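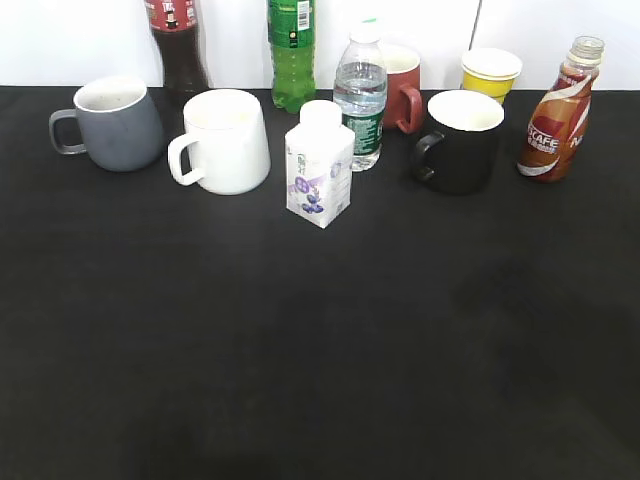 *Mugs et bouteilles alignés au fond de la table.*

# Entretenir les gourdes et le matériel du club après un match

Les conseils de cette page servent à l'équipe de football de Pollbridge depuis février. Ils valent aussi pour un sac de sport ordinaire.

## Les gourdes

Videz-les dès le retour du terrain. Une boisson sucrée laissée toute la nuit donne une odeur difficile à enlever.

- Démontez le bouchon et retirez le joint.
- Versez 2 cuillères à café de bicarbonate, complétez avec de l'eau tiède et laissez agir une heure.
- Brossez le pas de vis avec une vieille brosse à dents.
- Faites sécher tête en bas, sans le bouchon. 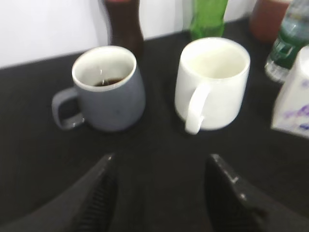

Pour les dépôts de thé ou de café, le vinaigre blanc dilué de moitié suffit en général. Rincez bien ensuite. Ne le mélangez jamais à de la javel.

## Les protège-tibias

Lavez-les à la main, au savon de Marseille. Jozefína Říha glisse les siens dans du papier journal pour la nuit et change le papier le matin. Pas de radiateur : la mousse durcit et se décolle de la coque.

## Les maillots

1. Retournez-les avant lavage, surtout si le numéro est floqué.
2. Frottez les taches d'herbe au savon, attendez un quart d'heure.
3. Lavez à 30 °C, sans adoucissant.

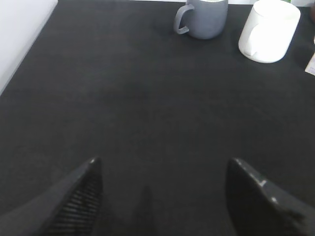 ## Les crampons

Laissez sécher la boue, puis tapez les semelles l'une contre l'autre dehors. Finissez à la brosse dure. Desserrez les lacets et sortez les semelles intérieures.

Ludmila Kopecký, 24 avril 2022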